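Home Shop Bedroom Kitchen Delivery Contact

We use cookies to remember your cart. By staying on this page you accept this.

Nesaden two-drawer nightstand

The Nesaden is a small nightstand for people who keep many things near the bed. It is made for us by Kettler, a workshop in Skidville, and comes in white, oak and dark gray. Each piece is sent flat in one box, with all the screws and a printed guide. Most customers need less than one hour to put it together.

The drawers run on metal rails and stop before they can fall out. The upper drawer is for small things, such as glasses or a phone charger. The lower one is deeper and takes a thick book standing on its side.

Our range designer, Lærke Frandsen, wanted a top that is easy to wipe. It has three coats of water-based lacquer, and a damp cloth is enough. Please do not use cleaners with alcohol — they make the surface dull after some months. 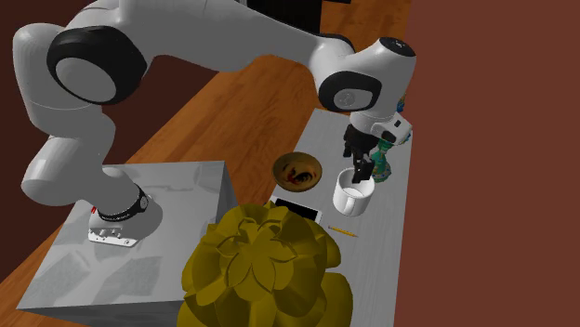
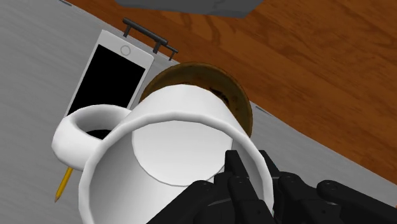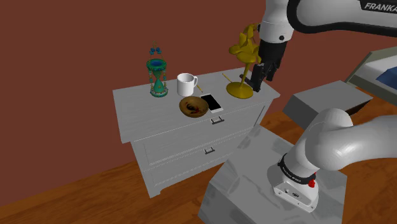

Size and weight limits

Width: 113 cm for the double model, 50 cm for the single
Depth: 300 mm
Height: 600 mm
Load on each drawer: 6 kg

The depth is measured without the handles. If your bed is high, please measure from the floor to the top of your mattress before you order.

Handles and spare parts

Bar handles are included. You can also order the round Warnis knobs, but they need only one hole, so the second hole must be filled. We sell a filler stick in the same white.

Waraporn Somboon answers all questions about spare parts. Please write the number from the back panel in your message. Orders for the double model that were placed in June will leave our warehouse in July 2023, and you will receive a letter with the delivery day.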